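Stostus has released the first results from Tijani, its method for training robot arms in simulation to open and close household drawers and cabinet doors. The arm learned from 2759 simulated attempts, with 559 more held back for testing.
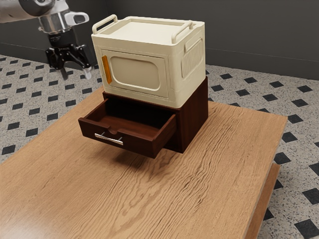 Titilayo Ugwu, who leads the work, said the main change was in how each attempt is scored - the arm now gets credit for lining up with a handle before it touches it. Training took four days. Tests on real furniture are due to start in April.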